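Notebook, bench 2, handheld gripper pair
February, entry started 9:40

Subject: left gripper reports closed while open. Intermittent. Logging stopped on both units until this is understood.

Background for whoever picks this up. The lid-and-tray task was going through Wornik (our recorder) without complaint until the last block of takes. Kobina Gyamfi ran the width check on that block and found stretches where the left jaw width drops to zero in a single sample, sits there, and comes back. The right channel in the same takes is clean. Nothing in Wornik's own log: no dropped packets, no timestamp gap, no reconnect. The recorder believes the value it is given, so the takes were marked good.

First thought was operator error, meaning the jaw really was being closed. Ruled out by stepping through the wrist video against the width trace.

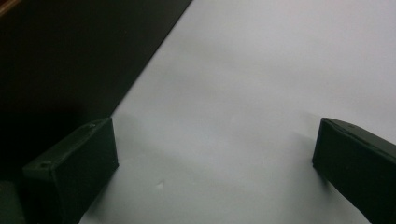 Width on the left unit comes from a small magnetic encoder behind the finger carriage, read by the Monix board and sent up the cable with the trigger state. Zero is also the value the board puts out when it loses the encoder, a poor choice on our part and already noted in this book once. So a zero in the trace can mean shut or can mean no reading, and the file does not distinguish them. The wrist view does. With the fingers spread wide over the white tabletop and nothing between them, a width of zero is plainly wrong, and I used views of that sort as the reference for sorting the bad stretches from real closures. The dark fingers separate well from the pale surface, so a threshold on the gap would probably work as an automatic check. Not written yet.

Tests, in order:

1. Swapped the Monix boards left to right. Fault stayed on the left. Board is not the cause. Boards left swapped, labels moved to match.

2. Opened and closed the left unit 200 times by hand with the cable lying slack. No dropouts.

3. Same count again with the cable pulled gently to the side at the connector. Dropouts began almost at once and came in bursts. Longest burst 995 ms by the recorder clock.

4. Wiggled the connector with the jaws held still. Dropouts on demand. Kobina could start and stop them while I watched the trace.

So it is the cable or the connector on the left unit, and it shows when the cable is loaded sideways. Power to the board holds up throughout, which explains the missing reconnect. Only the encoder line goes.

Repeated the task motion afterward with both grippers to see where in the sequence the load comes on.

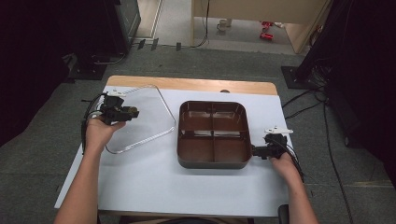 The load is worst when the left hand lifts clear of the lid and then moves toward the tray. Slack runs out, the cable drags, and the pull lands on the connector body with no strain relief to take it. The right cable has a shorter path and does not go tight at any point in the motion. That fits the clean right channel.

Pulled the left connector apart at 11:15. Encoder conductor is broken inside the crimp with the insulation still intact, so it makes contact when straight and opens when bent. The crimp is one of the Quartey batch, done before we had the proper die. The other conductors in the same shell look acceptable under the loupe but I would not trust them.

Safety note, separate from the data problem. The same width signal drives the Flomix arm when we run in follow mode. A false zero there becomes a close command at full speed. Follow mode was not in use for any of these takes, and the arm was powered down during today's tests. Follow mode is locked out in the config until item 3 below is done. Do not override it from the command line.

Actions:

1. Recrimp the left cable with the correct die. Replace the whole shell. Check the right cable at the same time, same batch.

2. Add strain relief at both grippers. Clamp to the housing, with a service loop long enough to cover the full reach to the left edge of the table.

3. Change the Monix firmware so encoder loss sends a fault code outside the valid range. Flomix side must hold last position on that code and then drop out of follow after 100 ms.

4. Wornik to flag any width change of over 5 mm between consecutive samples. Warning only for now.

5. Go back through the earlier takes. Kobina has the script and is running it on the left channel first.

14:30. Left cable rebuilt. Repeated tests 3 and 4 with no dropouts. The clamp is a temporary one made from what was in the drawer. Logging stays off until the printed clamps are on both units and the flag in item 4 is working.

Old connector is bagged and taped inside the back cover.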